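# Waking up at the wrong end of the night

I have been getting up in the dark since January, on purpose, and I would like some credit for it.
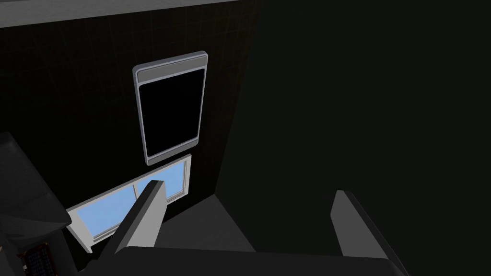 ## How it started

Mireille Perrin is to blame. She runs the ceramics studio where I go to make bowls that lean, and she mentioned over the clay bin one evening that she gets her best thinking done before five. She said it the way other people mention they own a boat. I went home and set an alarm.

My life up to then had been arranged around the idea that mornings were a thing to be survived. I worked late, I read late, I ate toast over the sink at midnight and considered it a meal. My wife goes to bed at ten like a farmer and has never once asked me to join her schedule, and that should have told me something about how annoying I'd be if I tried.

The first morning I got up at 4:40, sat at the kitchen table, and fell asleep on my forearm. I woke at seven with the weave of a placemat printed on my cheek. I told everyone it had gone very well.

## The literature

There is a great deal written for people who want to get up early, and nearly all of it was written by people who already do. I read a lot of it in bed, late, with my phone held over my face.

One book opens with the news that a day contains 1440 minutes, and then asks you to account for them. I got as far as breakfast. Another wants you to drink a pint of water with lemon in it, write down what you're grateful for, and then get into a cold shower, where presumably the gratitude is tested. I tried the lemon water for a week. It tasted like a clean counter.

Then there was the app. It's called Denduveo, it has a small cartoon moon, and it gives you a score out of 100 each morning for how well you slept. My first score was 26. The moon looked concerned. I hadn't felt bad until then, but I spent the day moving like someone who had been told by a doctor to sit down.

Yi-an Won, who I share an office with, has the same app and gets scores in the nineties. I asked her what she does. She said she gets tired and then goes to sleep. I'm still turning this one over.

## What is out there at 4:40

I should say something for the dark itself, as I've now seen quite a lot of it.

The house makes noises it keeps to itself during the day. The refrigerator clears its throat. There's a pipe somewhere behind the stairs that ticks as the heat comes up, slows down, and stops, and for the first couple of weeks I was sure it was an animal with a plan. You learn the floorboards. I know which ones will give me away, and I cross the hallway in a sort of long sideways step that I hope will never be seen by anyone.

I also learned that you shouldn't turn on the big light. The big light makes it a very early, very bad Tuesday. With just the lamp on the bookcase it's still nighttime and you've been let in on it. Shapes you know perfectly well turn into something else. A coat on a door has startled me on four separate mornings, and it's my coat.

Outside, not much. The bakery van goes by. A man across the street, Mathis Vidal, leaves for the hospital in his scrubs with a bagel in his mouth, and we've started to wave. We had lived across from each other for seven years without waving. I brought him a bowl. He turned it over to look at the bottom, the way people do when they're searching for something to praise, and said it had a good weight to it.

## The coffee question

For a while I thought the whole thing might come down to coffee. I had been buying whatever was on sale, and it's one thing to drink that at eight in a room full of people and another to be alone with it.

So I went over to Chauvin, the place by the post office that roasts its own, and asked for something for early in the morning. The young man asked what I liked. I said hot. He sold me a bag that promised apricot and "wet stone," and I have to report that I did get the stone.

Grinding it was the real trouble. Our grinder sounds like a gravel truck backing into a church. I tried wrapping it in a towel. I tried taking it into the coat closet and shutting the door, and so one morning my wife came down to find the kitchen empty and a muffled roaring from among the winter jackets. She stood there until I came out. Neither of us brought it up, and that evening there was a hand grinder on the counter with the receipt tucked under it.

The hand grinder takes forever and I love it. It's the one part of the routine I'd defend in court. You sit, you crank, you look at nothing, and by the end of it you've had most of a thought.

## What I've done with all that time

People ask this. My brother-in-law Quentin Gautier asked it at dinner in front of everyone, with a forkful of potatoes in the air. "So what do you do with it?"

I had meant to write. That was the pitch, to myself anyway: two quiet hours before work, a finished draft by summer. I have written some things. I've written this, for one, and a long letter to the water company, and four openings to the same short story about a ferry. The ferry has yet to leave the dock.

Mostly, though, I sit there. I read a page or two of a book I'd never get through at night. I've fixed the drawer that sticks, using a candle end, and then unfixed it by rubbing on too much. I've watched the window go from black to the color of skim milk more times in a few months than in the forty-odd years before, and I couldn't tell you that I learned anything from it. I like it, though. It's slow, and then you look down at your cup and when you look back up it has happened.

What I told Quentin was that I was working on a few projects. He nodded. My wife said, "He grinds coffee," and passed the beans.

## The other end

The books go quiet on the subject of evenings, and I can see why. By nine I'm useless. We went to a birthday party for Fernanda Nogueira on a Saturday, a proper party with a band in the living room, and I fell asleep upright on a sofa next to a tuba. I'm told I was a topic of conversation. Fernanda sent me a photo with no message attached.

I can't follow a movie after eight-thirty. I've seen the first halves of several very good ones and have been making up the rest. I've also become a person who says "well" and pats his knees when it gets to a certain hour, just as my father did, and I used to do an impression of him doing it.

And my wife and I now go up at the same time, both of us, like two farmers. She reads, I last a page. She says I've started talking in my sleep and that it's mostly about the bowls.

## Where I am now

I've taken the app off my phone. The moon and I had said what we had to say. I've let the alarm slide to 5:10, and on weekends I don't set it at all, and then I wake up at 4:40 regardless and lie there feeling robbed.

I mentioned all this to Mireille at the studio last week, the grinder, the pipe, Mathis and his bagel. I thanked her for getting me started. She was wedging a lump of clay and didn't look up.

She said she'd stopped doing that ages ago - it was making her tired.

The ferry story has a fifth opening, by the way. There's fog in it this time, and I've put a dog on the deck.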